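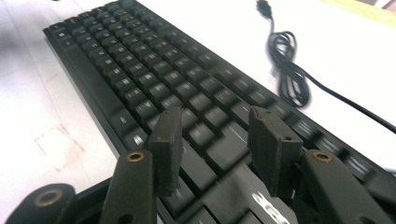

Tuesday, handheld gripper, keyboard pick runs

Stopped at 3:40 pm. Right finger not tracking the left one. Writing it up before I forget the order of things.

Plan for the day was the desk clearing set for Sudgate: keyboard, then the mouse, then the cable on its own. Fongchan had the mouse and cable done before lunch with unit 6. I took over the same unit for the keyboard.

Morning checks as logged by Fongchan: zero set with fingers closed, width reading stable, trigger return normal. I did not repeat the zero after lunch. Should have.

First keyboard runs looked normal on the live view. Pads come down either side of the key rows, close, drag, lift one end, set down. The trouble showed in the width trace. With the trigger fully released the reading should sit flat. It was drifting down a little on each run, then jumping back. I put it down to noise in the encoder and carried on, which cost us the afternoon.

What made me stop: on one close the left pad moved and the right pad stayed where it was for a moment, then snapped in. It pressed several keys going past. The keyboard was plugged into nothing so no harm there. The snap was hard enough to feel in the handle and my index finger was on the trigger guard, close to the linkage. No injury. Logging it as a near miss anyway, and Erasto agrees.

Did the following with the battery out:

Moved both fingers by hand. Left is smooth end to end. Right has a dead spot partway through the travel, then a catch, then free.

Pulled on the pads. Both firmly bonded. The foam is fraying at the edges but I don't think that matters for this fault. Noted for replacement.

Took the back cover off. The link pin on the right side had backed out and was rubbing the inside of the cover. There is a bright groove in the plastic where it has been riding. The retaining clip was gone from the pin. Found the clip in the bottom of the housing, bent open.

So the sequence, as far as I can make it out: clip comes off, pin walks outward with each cycle, right arm gets play in it, pin binds on the cover and then lets go. The encoder reads off the left side only. That explains the small drift, as the left arm was being dragged through the shared link, and why the software never raised a fault. As far as it knew the gripper was closing fine.

Cycle counter on unit 6 reads 1012 since the last rebuild. The clips are meant to be changed at 3000. Either this was a bad clip or it went in wrong. Erasto did the rebuild and says he reused the old clips because the Ruangrit order had not come in. He thought he had swapped them later. There is nothing in the book about it, so I am going with reused.

Told him I would rather have an idle unit than a reused clip. He said fine, and has gone to look at the other units that were rebuilt the same week.

Data: the last 16 recordings are suspect. I have gone back through the width traces and the drift starts clearly at the first of those. Moved them to the hold folder. They are not deleted, because Lurkcombe may want them as fault examples, but they must not go into the training set. The video in them looks perfectly good, which is the problem. Anyone skimming by eye would pass them. In most of the clips you see two pads over the keys with an even gap between them and nothing seems wrong until the arm lags.

Fongchan's morning recordings I am less sure of. Traces look flat to me. She is going to overlay them on last week's and decide. Leave them alone until she has.

Repair: new pin, new clip, both from the Ulham spares box. Cleaned the burr off the inside of the cover with a scraper. Right arm now moves freely with no catch. Re-zeroed. Ran it open and closed on the bench with nothing in it, fingers clear, and the trace is flat. Not calling it fixed until it has done a full session.

Table has old red marker lines on it from the placement template. They don't match where we start the keyboard now. Wipe them off before the next session or someone will use them.

To do

Erasto – open the other rebuilt units and check clips on both sides, not only the right. Write the part batch in the book this time.

Fongchan – verdict on the morning recordings.

Me – add a two-sided check to the start sheet: close on the gauge block and look at both arms, before the session and again after any break. Also ask Lurkcombe whether a second encoder fits on the right side. There looks to be room behind the cover but I haven't measured.

Me – change the start sheet so the zero is repeated on handover between people.

Tag on unit 6 says DO NOT USE. Stays on until I sign it off.

Added 5:15 pm. Erasto has opened the first of the others. Clip present, seated, but it is an old one. Pulled from service. Two more to go and he will do those in the morning.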